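Hand-held gripper checklist – two-operator cloth work
Site: Koskela, unit 79
Checked by: Lleucu Kneath
Second operator: Thabiso Moodley
Tool set: 2641

1. Linkage screws tight on both arms
OK. Checked with the driver, no play.

2. Finger pads seated, no splits or lifted corners
OK with comment. One pad had a lifted corner and was replaced before start.

3. Jaws open and close fully without sticking
OK.

4. Camera lens wiped, cable clear of the linkage
OK. Thabiso re-taped his cable.

5. Pins, brooches and loose buttons removed from garments
OK.

6. Operators agree who moves first and say "closing" out loud
Needs work. Said on most folds, missed on a few. Repeat at the next briefing.

7. Fingers and sleeves kept out of the other operator's jaws
OK. Roll sleeves above the wrist.

8. Both operators have firm footing, nothing on the floor
Not OK at first check – a bag strap was lying by the bed. Moved, rechecked, OK.

9. Lighting
Comment only. Direct sun on a pale sheet washes out the fabric. Draw the curtain partway if the cloth edge is hard to see on the monitor.

10. Break after 87 folds or when the wrist gets tired, whichever is first
OK.

Open items: number 6. Owner: Fathima Karunaratne, by end of October. Send the signed copy to Gangadharan Joseph with the log for job 3230.
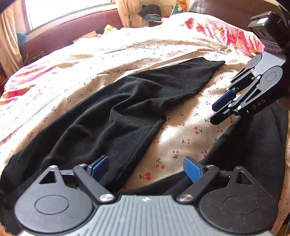 Items 7 and 9: two grippers at a black knitted garment, sunlight on the sheet.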